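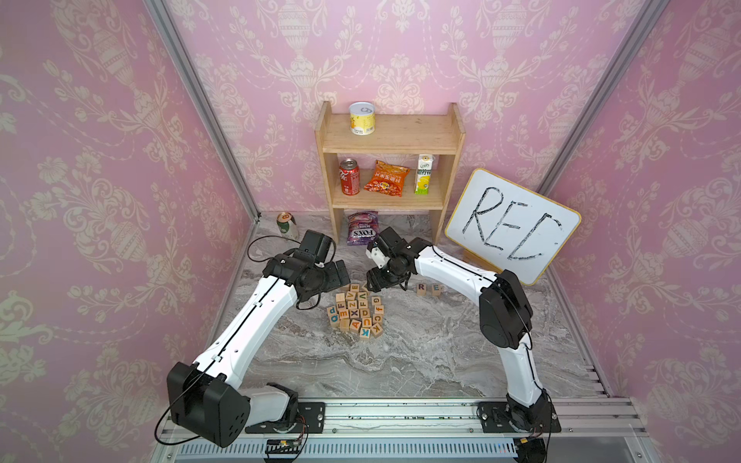 Wooden shelf unit with a can on top, pink patterned wallpaper behind.

Flalirine Residents' Association
Minutes of the May meeting, held in the reading room at Vukholm House

The meeting was opened at 18.30 by the chair, Aoi Kawaguchi. The agenda was accepted with one addition (bicycles, see point 6). The minutes of the previous meeting were approved after correction of a spelling mistake in the name of the street Clodach.

1. Stairwell painting

The chair informed that two offers have been received for painting the stairwells A and B. The first offer is from the firm Fikre and includes repair of the cracks near the cellar door. The second offer is lower, but the repair of the cracks is not included and must be paid by the hour. The members discussed if it is wise to choose the lower price. Several members remembered the work in the laundry room, where the hours became many more than expected.

Decision: The offer from Fikre is accepted. The colour of the walls stays as today. A proposal to have wallpaper in the entrance hall got four votes and was not accepted. The member who made the proposal asked that it is written in the minutes that wallpaper can be washed nowadays.

2. Economy

The balance of the common account is 3529 euros. From this amount 736 euros is reserved for the yearly control of the boiler, which shall be paid before the summer. The fee for the residents remains unchanged until the autumn. One household has paid twice by mistake and the money has been sent back.

A question was asked about the interest on the savings account. The chair did not have the paper with her and will put it on the notice board.

3. Reading room

The room has been used more often this winter than before. The book collection is now nearly 2000 books, and there is no more place on the shelves by the window. It was discussed whether to buy new shelves or to give books away. Some members find it sad to give away books, others said that there are three copies of the same cookery book and that nobody has borrowed the old tax handbooks.

Decision: Double copies and out-of-date handbooks are to be sorted out first. They will stand on the table by the door until the next meeting, so that residents may take what they like. What is left after this goes to the second-hand shop on Clodach. The question of new shelves is moved to the autumn.

It was also agreed that food and drinks are allowed in the room, but everyone takes their rubbish home. The bin in the room is only for paper.

4. The garden

The hedge towards the car park was cut too late last year and birds were already nesting in it. This year it shall not be touched before the end of August. The hose has a leak close to the tap and a new one will be bought, price limit 70 euros.

A resident in stairwell B wishes to grow tomatoes along the south wall. The meeting had no objection, if the pots do not stand in front of the cellar windows. There was a longer discussion about the compost. The smell was strong in the warm weeks and the lid does not close completely. It was suggested to move the compost behind the shed, but then it is a long way to walk in winter with a bucket.

Decision: The compost stays where it is. The lid shall be repaired.

5. Noise and quiet hours

Two complaints about drilling late in the evening have been received. The chair reminded of the rule that drilling and hammering must end at 19.00, also when one has only one small hole left. Music practice is allowed until 20.30. A member asked if the piano in the reading room is included in this rule. It is.

6. Bicycles

There are bicycles in the cellar without name label, and some have flat tyres and much dust. All residents are asked to put a label with name and flat number on their bicycle before the end of the month. The bicycles without label will be moved to the back storage and kept there until the autumn meeting - they will not be thrown away before that.

7. Other matters

The lamp over the back door goes out by itself after a very short time. The electrician will be asked to change the setting when he comes for the boiler control.

The key to the attic is missing from the hook. The person who has it is kindly asked to hang it back.

8. Next meeting

The next meeting is held in the same room after the summer. The chair sends out the invitation two weeks before. Proposals should be given to her in writing, by e-mail or in the letter box of stairwell A.

The meeting was closed at 20.10.

Minutes checked and approved: Aoi Kawaguchi, chair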